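Session 4: Small Hardware, or What Holds the Thing Together

Notes for the evening course in household repair, tutor Yvonne Bunting. Revised 2022-07-04. Bring these with you next time, and bring the tray you labeled in Session 3. If you did not label it, bring it anyway and sit near the back.

Last time we got as far as hinges. Tonight is knobs, pegs, pins and collars, the parts that end up in a jam jar on the windowsill and stay there until the house is sold. I inherited such a jar from my predecessor, Neville Hollis, who ran this course before me and threw away nothing except the receipts. We sorted it one November and found 1,539 pieces. Two of them matched.

Some vocabulary first. The catalogs do not agree with one another and I have given up waiting for them to.

Peg: a short cylinder that sticks out of something so that something else can sit on it, hang from it or be located by it. If it is in a row with others, treat the row as one part until you know better.

Pin: thinner than a peg, and usually meant to come out. Whether it does come out is a matter between you and the pin.

Knob: the bit for fingers. A knob with a pin through it or beside it is often called a pull pin, a plunger or "that thing," depending on who is at the counter.

Collar: a ring around a tube or rod. It may stop something sliding, cover a join or just look finished.

End cap: closes the end of a tube, or trims it and leaves it open. Both kinds are sold under the same name, so look before paying.

Now the method. Before you loosen anything, look at it from underneath. Most people inspect a fitting from the side they happen to be standing on, then order the wrong replacement with great confidence. Get down there with a flashlight. Write down how many pieces are in the row, which is longest, and whether the ends are plain or notched. A notch may be for a screwdriver, may be there to clear some other part, or may be damage that has had time to become respectable.

Elsie Holroyd asked last week if a worn finish means a worn part. No. Scuffs on a tube tell you it has been touched, and that is all they tell you. Run a fingernail along it (machine off, please, and unplugged) -- a mark you can feel deserves more attention than one you can only see.

Shine is no better as a guide. A bright round head looks expensive and a dull one looks cheap, and I have been let down by both. The Horrocks fittings in tray 53 are dull and have outlived two workbenches. The Dotent ones gleamed beautifully until somebody leaned on them.

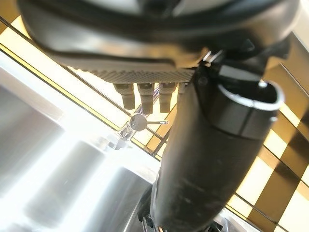
Fig. 1. Pegs in a row, a silver knob with its pin, and a black tube with an open-rimmed end cap.

Exercise for Fig. 1: sketch the knob and pin as a single part, then as two separate parts. Write one question you would need to answer before ordering either. "Will it fit?" is not accepted as a question. Compare the pegs by length and tip, and leave blank whatever is hidden. A blank is a perfectly good entry in a parts list -- a guess costs postage both ways.

For next session, read the handout on threads and bring one fitting from home whose purpose you do not know. Please make sure the household can manage without it for an evening.

Comments

Sandra Rowbotham: My fitting came off the dryer. The household could not manage without it.

Milagros Insaurralde: Is a Zosto collar the same size as a Brondby one? The packets say yes and my thumb says no.

Yvonne Bunting: Trust the thumb, then bring both and we'll put calipers on them.

Elsie Holroyd: Which handout on threads? I have one on thread but it's for curtains.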